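Home | Diary | Archive | Contact

Tuesday

Back at the bench by two. The job is still the white cubes on the black table, green backdrop behind.
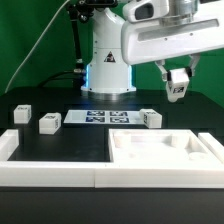

Swept the floor and ate late – soup again. The parcel from Manell came, short one roll of tape.

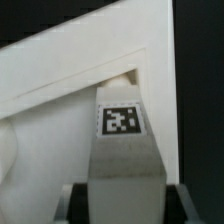 Ines Ndung'u, bench technician

Wrote up 20 lines in the log and went home by the river.

Comments
"Which soup?"
"Manell shorted me too – tape again."

Recent
Shelf day
Tape, part two
July notes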